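Date: Jul 6, 2023
From: Irja Saarinen
To: Cumdale Museum Members List
Subject: Re: Loan conditions for the December display

Dear members,

I write in reply to the message from Gearóid Brophy, which is quoted in full so that those who joined the list this week may follow the matter.

> Dear Irja,
>
> The revised loan form was sent to lenders last month. Several of us who have lent items to the Cumdale Museum before were surprised by two of its terms. Section 4 now asks the lender to state a value for each object, and Section 7 says that objects may be kept for up to 90 days after the display closes. The old form asked for no value and promised return within two weeks.
>
> I do not object to change as such. I would, however, like to know whether the new terms apply to items already in the museum's care, and whether a lender who cannot put a price on a family piece will be turned away.
>
> With regards,
> Gearóid Brophy

The office has considered both points and can reply as follows.

On the first point, the new form applies only to loans agreed after it was issued. Items already in the museum's care remain under the form that was signed for them, and they will be returned within the period stated there. A lender who wishes to move an existing loan to the new form may do so in writing, but is under no duty to do so.

On the second point, a stated value is required by the terms of our insurance. The value need not come from a dealer. For any single object valued at less than $1,000, the lender's own signed statement is enough. Above that figure, the office will need a written appraisal made within the past three years. Where a lender cannot settle on a figure, the registrar, Sharada D'Souza, will propose one, and the lender may accept it or withdraw the object. No lender will be turned away on this ground alone.

The 90-day period in Section 7 has caused more concern than was intended. It is a limit and will seldom be reached. Returns are made by appointment, and after the last display a number of lenders were traveling and could not be reached. The office was then holding objects past the agreed date with no clear cover. The longer period removes that difficulty. Any lender who needs an object back by a certain day should write the date in the space at the foot of page 2, and that date will be kept.

Members have also asked how objects should be described on the form. Please use plain words: the kind of object, its color, its main material if known, and any damage. "Necklace, green, clasp bent" is a good entry. Please do not write "antique" or "valuable" – these words have no meaning for the insurer. If the material is uncertain, write "material not known." One clear photograph should go with each entry. It may be printed or sent by e-mail, and it should carry the same entry number as the form.

Small items of dress and jewelry will be shown in the Lazaridis Room, which has the only locked cases with their own lighting. Textiles will go in the north gallery, where light levels can be kept low. The case plan is not yet final, and lenders should not take a place in either room as settled until they receive a letter of confirmation.

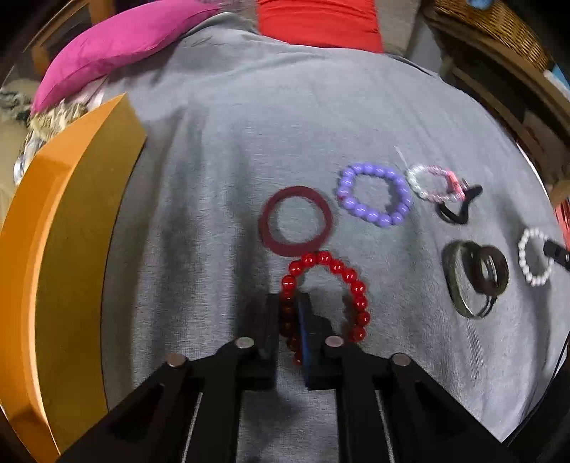

Kelechi Yusuf asks whether a group of small pieces from one household may be entered on a single line with one value, and notes that the old form allowed this. The new form does not. Each piece must have its own line and its own value, even where the pieces have always been kept together. Earrings and other true pairs may share a line. Extra sheets are available from the office, and each should be signed and numbered.

Forms may be left at the front desk or mailed to the registrar. Lenders should keep their objects at home until an intake appointment has been made, as the desk staff are not able to accept them. A receipt will be issued at intake and must be shown when the object is collected.

Further questions on the form may be sent to this list. Questions on the value of a particular object should be sent to the registrar in private.

Yours sincerely,

Irja Saarinen
Office of Loans and Records
Cumdale Museum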